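Komico Student Robotics Project
Progress report to the Pledar Education Fund
Reporting period: September to 20th March

1. Purpose of this report

This report covers the second stage of the grant for the simulation course run at the Ultau campus. It describes the work completed by the student group, the results to date, the changes made to the plan, and the use of the remaining funds. The first-stage report should be read with it, as the task definitions have not been repeated in full.

2. Work completed

The course has 23 students enrolled. They work in pairs or small groups on a single shared task set, called Khattak after the room where the course started. All tasks are run in simulation with an arm carrying a parallel-jaw gripper. A view from just behind the gripper is the main input that students work with, both when they drive the arm by hand and when they train a control program from recorded runs.

Work in the first part of the period was limited to motion with the jaws open. Students wrote the routines that open and close the fingers, set the approach angle, and stop the arm before contact. The tiled surfaces in the simulated room were kept through this stage, as the regular grout lines give students a usable reference for checking heading and tilt.
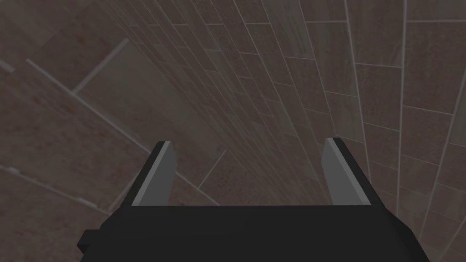

Issue 2

Once the motion routines passed review, the groups began recording runs. A run is accepted when the log is complete, the camera stream has no missing frames, and the start and end poses are within the limits set in the task sheet. The group has recorded 212 accepted runs. Rejected runs are kept in a separate folder with the reason for rejection, and students are asked to review these before they record again.

The most common reason for rejection was a mismatch in time between the camera stream and the joint log. The fault was traced to the logging script, which wrote the joint values at the end of each step and the camera values at the start. The script was corrected and the affected runs were recorded again. No accepted run now in the set was made with the old script.

3. Changes to the plan

The original plan called for all tasks to take place on an open tabletop. After the midpoint review, tasks with the gripper below table height were added. These are harder for two reasons. The arm has less room to turn, and the tabletop can block a direct path back to the rest pose. Groups that had relied on a fixed path had to add at least one intermediate pose. 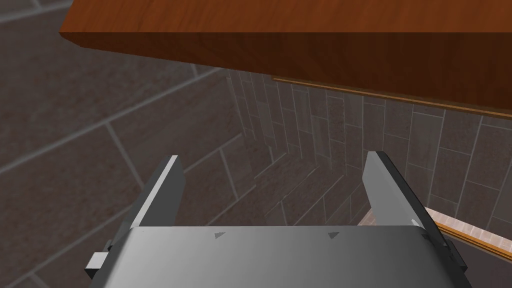 The collision check also had to be revised. In the first version it treated the table as a solid box from floor to top, so any pose underneath was refused. Students replaced the box with separate shapes for the top and the supports. The check takes longer to run with the new shapes, and two groups have moved it to a separate process so that it does not slow down manual control.

Lighting was left fixed for this period. Varied lighting was listed as an optional item in the proposal and has been moved to the final stage.

4. Assessment

Each group submits a lab notebook, its code, and a short written account of one failure and how it was found. Notebook quality is uneven. Several groups record settings only when something goes wrong, which makes the good runs hard to repeat. A one-page settings form has been introduced and must now be attached to every batch.

5. Budget

Spending is within the approved amount. The main cost was 17 workstation licenses, all of which are in use. The line for replacement parts has not been drawn on, as no physical hardware was used in this period. We request approval to move that line to computing time, where over 2 months of training jobs are still to be scheduled.

6. Open items

The revised collision check has not been tested with an object held in the jaws.
The storage server is close to its limit and older rejected runs will need to be archived.
The task sheet for the final stage is in draft and will be sent to the fund with the next report.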